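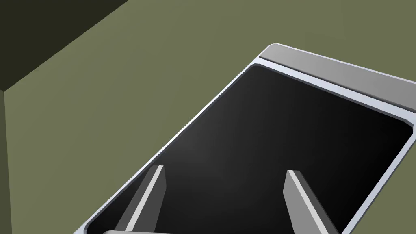

Un lecteur de la première version demandait pourquoi tout le jeu est simulé, et si un modèle nourri uniquement de rendus pouvait servir à quelque chose sur un vrai bras. La question revient assez souvent pour que la réponse monte en haut du fichier : oui, comme préentraînement, et c'est ainsi qu'on s'en sert dans Korkoro. Pour le réglage final, il faut des essais réels, et ils vivent dans un autre dépôt.

# Korkoro-Sim : approche et saisie à deux doigts

Korkoro-Sim rassemble 4 000 épisodes de manipulation en simulation, enregistrés depuis le poignet du robot. Chaque épisode contient les images, l'état du bras, la commande envoyée à la pince et une consigne en français. Le tout a été produit à Divville, dans l'atelier du Moulin, et on est vraiment contents de pouvoir enfin le partager !

L'idée de départ était simple. On voulait un jeu assez gros pour entraîner une politique visuelle correcte, assez petit pour tenir sur la machine d'un étudiant, et avec des surfaces qui posent problème : du noir brillant, des rebords clairs, des fonds presque unis où l'estimation de profondeur perd pied. Les scènes sont donc volontairement dépouillées.

## Ce qu'il y a dans un épisode

| Champ | Contenu |
|---|---|
| `images/` | vues du poignet, une par pas de temps |
| `etat` | positions et vitesses articulaires |
| `pince` | ouverture commandée et ouverture mesurée |
| `consigne` | phrase courte, à l'infinitif |
| `issue` | `reussi`, `echec` ou `abandon` |
| `graine` | graine du générateur de scène |

La pince a 2 doigts, à bout carré. Ils entrent par le bas de l'image et restent dans le champ pendant une bonne partie des approches. On nous a suggéré de les masquer ; on a essayé, et la politique plaçait moins bien la pince en fin de descente. On les garde.

Les consignes ressemblent à ceci :

- « descendre au-dessus du plateau, doigts écartés »
- « s'aligner sur le bord long »
- « pincer le rebord et soulever »
- « reculer sans toucher le bloc »

## Collecte

Les épisodes viennent de Tutitz, notre outil de téléopération. Une personne pilote le bras simulé avec une manette, et Tutitz enregistre dès que la pince quitte sa position de repos. Les objets sont posés avec une rotation tirée au hasard, souvent en diagonale par rapport à la caméra, ce qui évite au modèle d'apprendre que tout est bien rangé à angle droit.

Les échecs sont conservés. C'est le choix dont on est le plus fiers : une descente ratée, une correction de dernière seconde, un doigt qui accroche le rebord, tout cela apprend beaucoup à un modèle si l'étiquette est propre. Les abandons (pilote qui relâche tout, simulateur qui part en vrille) sont gardés aussi, mais exclus du chargement par défaut.

Chaque issue a été relue à la main par 2 personnes. En cas de désaccord, l'épisode est passé en `abandon`. Un peu brutal, mais on préfère perdre quelques bons exemples.

## Démarrage

```python
from korkoro import charger

jeu = charger("korkoro-sim", issues=["reussi", "echec"])
ep = jeu[0]
print(ep.consigne, ep.issue)
```

Pour récupérer les abandons :

```python
jeu = charger("korkoro-sim", issues="toutes")
```

Comptez 70 Go une fois décompressé. Les archives sont découpées par graine, il est donc possible de n'en prendre qu'une partie pour tester sa chaîne. Le découpage entraînement / validation suit lui aussi les graines : deux épisodes issus d'une même scène ne se retrouvent jamais de part et d'autre. Si vous refaites le vôtre, gardez cette règle, les scores montent de façon très flatteuse dès qu'on l'oublie.

## Limites connues

- L'éclairage est diffus et régulier partout. Pas d'ombres dures, pas de soleil par la fenêtre.
- Les reflets sur les surfaces noires sont doux, bien plus sages que ceux d'un vrai vernis.
- Les textures de fond sont pauvres : un modèle entraîné ici seul se laisse distraire par un plan de travail encombré.
- Les contacts sont rigides. Rien ne se déforme, rien ne glisse vraiment comme il faudrait.
- Une caméra seulement. Quand un objet sort du champ, il n'y a pas d'autre point de vue pour le retrouver.

Le champ `pince` a un décalage d'un pas de temps entre commande et mesure dans les épisodes les plus anciens. `charger` le corrige à la volée - si vous lisez les fichiers bruts, pensez-y.

## Suite

On travaille sur des fonds plus variés et sur une lumière directionnelle. En juillet, on aimerait ouvrir Tutitz pour que d'autres ateliers puissent ajouter leurs scènes ; le format ne bougera plus d'ici là, promis.

Vous avez entraîné quelque chose avec ? Racontez-nous, même si ça n'a pas marché ! Les tickets sont ouverts, en français ou en anglais. Pour signaler un épisode mal étiqueté, donnez la graine et l'indice, ça suffit.

## Licence

Données sous CC BY 4.0, code sous licence MIT. Merci de citer « Korkoro-Sim, Moulin, Divville ».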